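Finding Out Who Made Your Work Clothes, and Making Them Last

By Dennis Ellwood
July
5 min read

I spent a good part of my working life as a shop steward in a place that made overalls and warehouse coats, and it has left me with a habit of turning garments inside out in shops, which my family finds trying. People do ask me, though, how to tell whether a shirt or a sweatshirt was made by folk who were treated properly, and how to keep it going once they've paid a bit extra for it. So I've put down what I do at home, and you can take or leave any of it.

Start with the label, but don't stop there

The country on the label tells you where the thing was sewn, and very little about how. I look for the name of the maker as well as the name of the shop, and I write both down in the back of the kitchen diary. My old Latader jacket had the factory printed on a little tag in the side seam (easy to miss if you're in a hurry!), and with that you can look up whether the maker publishes a list of its suppliers.

Write a short letter

Two questions are plenty. Ask which factory made the garment, and ask whether the workers there have a union or some other elected body that bargains over pay. I wrote to Cultport about a pair of trousers and had a very decent reply with the name of the plant in it. Fuchs sent me a brochure about their values and a voucher, so I wrote again and repeated the question, politely, and gave them the product code. Keep the letter to one side of paper, and keep a copy in a folder with the receipt.

If you buy for a club, a choir or a school, say so in the first line. A firm that wants an order for 70 sweatshirts will generally find somebody to answer you, and you can ask for the factory name to go on the invoice before you sign anything.

Wash less, and cooler

Plenty of work shirts only need an airing. I hang mine by the back door overnight and sponge the collar and cuffs with a drop of washing-up liquid in warm water. When they do go in the machine they go in inside out, buttons undone, on a cool wash unless they're properly greasy. Go easy on the softener too, especially on anything meant to soak up sweat.

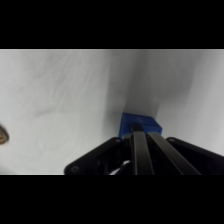

Mend the small things first

Seams nearly always go before the cloth does. Look under the arms and at the corners of the pockets every few washes, and put in a few backstitches while the gap is still short. I use a polyester thread and a size 90 needle in the machine for drill and light canvas, and I do buttons by hand with the thread doubled. My Kisinov overalls have had both knees patched from the inside, and I reckon there's a good while left in them yet.

Passing things on

Before a garment goes to the charity shop, unpick any company badge or name tape. A seam ripper and a bit of patience will do it, and a damp cloth and a warm iron will usually close up the needle holes. Check the pockets while you're there. I once gave away a perfectly good tape measure.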